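Shop notebook, Fri 23 April

Carried on with the Disari. Rear drum brakes, left side first, then back to the carburetor and the charging fault. Evander MacLeish in from lunchtime.

Left rear drum came off after two soaks of penetrating oil and the puller. Inside face has a lip at the outer edge, worn enough to catch the shoes on the way off. Backed the adjuster all the way in and it cleared. Shoes are the riveted type, lining down close to the rivets at the leading end, plenty left at the trailing end. Wheel cylinder boots both torn. Fluid behind the inner boot, brown, with grit in it. Cylinder bore is pitted on the lower side. Not going to hone it. Replacement from Dadus is on the shelf, bagged, part tag matches the right side one we fitted last week.

Note for whoever does the next one of these: the long return spring goes behind the adjuster strut, the short one in front. The factory book drawing has them the wrong way around. I followed the drawing on the right side, had the strut bind, and had to strip it again.

Backing plate has three wear pads per shoe. Two of the lower ones were grooved. Ran a bead on each, filed flat, checked against a straightedge. Thin smear of brake grease on the pads only. New hardware kit throughout. Kept the old parking brake lever, pivot has no play worth mentioning.

Drum to the lathe. Took a light cut to clean up, then a second because there was still a hard spot showing at one place near the edge. Within limit after the second cut but there won't be a third. If this drum comes in again it gets replaced. Wrote that inside the work order too.

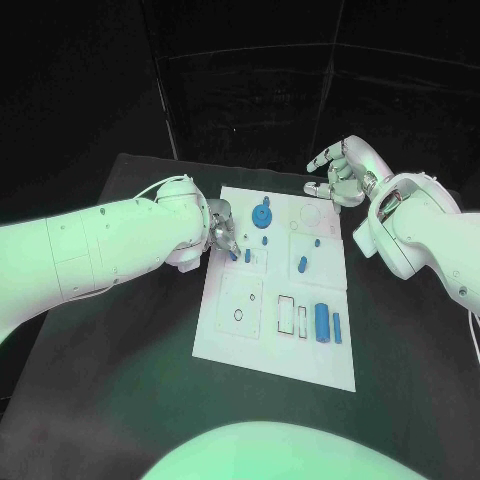 Bleeding: started at the left rear, then right rear, right front, left front. Pedal came up firm at the third wheel and went soft again at the fourth. Air at the left front flare nut, found by wiping it dry and having Evander hold pressure. Nut was a quarter turn short. That was my joint. Tightened, bled that corner again, pedal now holds with a steady foot and does not sink. Leave it overnight with a weight on the pedal and check for damp in the morning.

Carburetor

Float level was low by the gauge. Bent the tang, reassembled, still lean off idle with a flat spot when the throttle is opened quickly. Accelerator pump shot is weak on the first stroke and fine on the second and third, so the check ball is not seating. Took the top off again. Seat has a ring of varnish. Cleaned with solvent and a wood dowel, dropped a new ball in, tapped it once with a brass drift. Shot is now full on the first stroke.

Idle mixture: 3 turns out from lightly seated, which is more than I like. It should settle nearer two on this carburetor. Suspect a vacuum leak at the base gasket, or throttle shaft wear. Sprayed the base, no change in idle. Sprayed the shaft ends, idle picked up slightly on the linkage side. So it is the shaft. Bushing job. It will drive like this but won't idle as cleanly as it should. Asked the owner by phone, he wants it bushed. Tymoshchuk can ream and bush the body but is backed up until June. Agreed with the owner that the car goes out as is and the carburetor comes back off then. He doesn't want the car sitting.

Charging

Ammeter shows a discharge at idle with headlights on, comes up to zero at fast idle, never gets much past it. Generator bearings are quiet. Full-fielded it at the regulator with the engine at fast idle and the needle swung well over to charge, so the generator is good for output and the fault is in the regulator or its ground.

Ran a jumper from the regulator base to the battery negative. Voltage climbed right away, settled at 14 and stayed there. Removed the jumper, dropped back. Ground fault then, no need to open the regulator. The base was mounted over fresh paint on the inner fender by whoever restored it. Scraped the three mounting points to bare metal, star washers, dielectric grease over the top, and added a short braided strap to the firewall bolt. Settled at the same figure without the jumper. Points look original and clean. Left them alone.

Battery was reading 11 this morning before anything was started. It took a charge on the slow charger and the hydrometer is even across all the cells, so I'm keeping it for now. Will load test after the weekend – if it falls over, the owner gets a call before we order one.

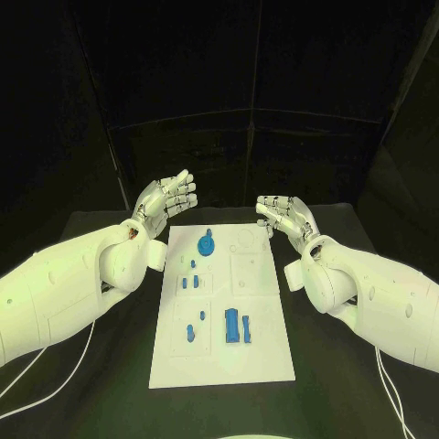

Both arms at the board, palm of the left hand turned toward the center.

Trim and body, brief

Clidcombe sent the wrong quarter window rubber again. The one they sent is for the hardtop: the corner radius is too tight and the lip is on the wrong face. The sedan rubber has a square shoulder. Back in the box, return slip inside. Do not trim it to fit. We did that on the green wagon and it leaked at the bottom corner at every wash.

Door check strap on the driver side is cracked at the pin. Passenger side is good. Measured the good one and cut a pattern in card, pattern is in the Disari folder. Strap stock is in the flat drawer. Evander will make the pair on Monday if the brake is free. If it isn't, the driver door gets a webbing loop and a tag on the handle.

Speedometer cable: dry, jumpy needle. Pulled the inner from the dash end, wiped it down, graphite grease on the lower two-thirds only. Inner is straight when rolled on the surface plate. Not road tested yet.

Torque on the wheel nuts not done. Wheels are on finger tight plus a nip with the brace, car is on stands, tag on the steering wheel says so. Do not lower it until somebody has been around with the wrench.

Open items

Pedal check in the morning, look at left front flare nut and both rear cylinders.
Wheel nuts.
Timing: was set at 10 before by the label under the hood, not verified. Timing light is on loan, due back.
Load test battery.
Chase Clidcombe for the sedan rubber, quote the square shoulder.
Send carburetor body dimensions to Tymoshchuk so the bushings are in stock before it arrives.
Road test, short loop first, drums hot, then check for drag at the left rear by hand.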